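Kruger Two-Arm Station — Set-up Guide
Section 4: Folding T-shirts

Many customers ask us if the station can do the laundry now. Please read this section with a modest expectation. Folding one shirt on a clear table is a chore the station can learn. Sorting a full basket, or finding the second sock, is still work for a person.

4.1 Before you start

1. Clear the table. Keep 60 cm of free surface between the two arms.
2. Choose short-sleeved shirts in plain knit fabric. Dark cloth on a light table is the easiest for the cameras.
3. Open the Clokum program and select Fold > Shirt > Slow.
4. Put the first shirt flat, with the hem away from you, and press Start.

The side folds come first. The gripper should touch the shirt only at the crease, and the sleeve should lie on the body before the other side is begun.
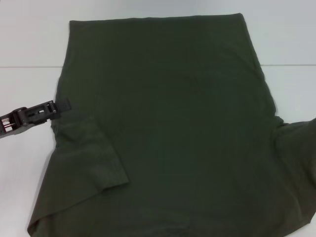 Figure 4-1. Left side turned in, right sleeve still open.

CAUTION: Do not smooth the fabric with your hand while the arms are active. Press Pause first and wait for the tone.

4.2 Two-hand hold

1. Select Hold Both Sides. Each gripper takes one side edge of the shirt.
2. Look at the middle of the cloth. Some slack is normal. If the cloth is pulled hard, lower the Tension value from 12 to 11 and repeat.
3. Check where the print is, if the shirt has one. A word on the front, such as FREE!, is a good mark for judging if the shirt is turned.

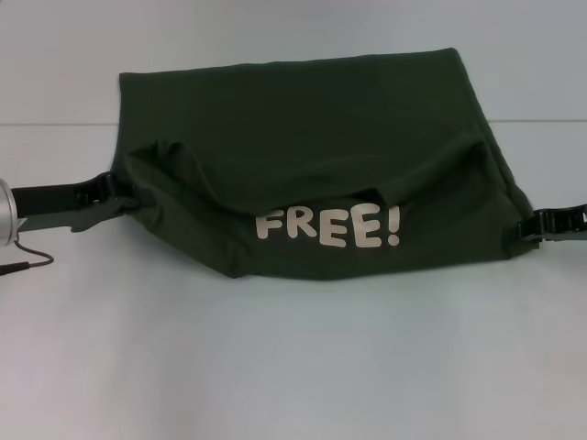 4.3 Checking the edges with the wrist camera

1. Open the Wrist View tab. The picture is soft at close distance and this is not a fault.
2. Find one corner of the cloth and follow the hem from there. The line between cloth and table should be sharp enough to see without zoom.
3. If you can't say which edge is the hem, the program probably can't say it either. Lay the shirt again.
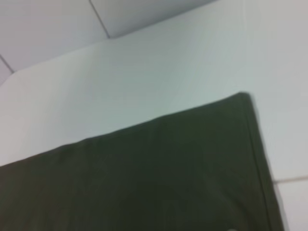 In our tests at the Estitz workshop, the program finished 47 folds out of 60 without help. The other shirts were stopped by an operator, most often when two layers were taken as one. A person folds faster and does not need the slow mode — we say this openly to every buyer.

4.4 Hanging cloth

Hanging cloth is more difficult than cloth on a table. One layer falls over another, the creases run downward, and a loose edge in the middle can be taken for the real hem.
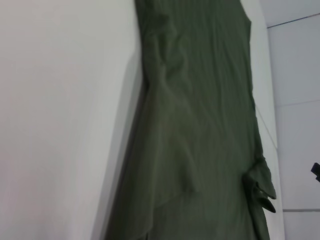 For this reason the Hang function is marked Trial in the menu. Use it only with a person standing next to the Stop button, and never let it run overnight.

NOTE: Settings made in Trial functions are not saved when the station is switched off. Write them down, or export them to the Dredside folder before you close the program.

If a gripper does not release the cloth, press Stop, then Open Both. Do not pull the shirt. Continue with Section 5, Cleaning the Grippers.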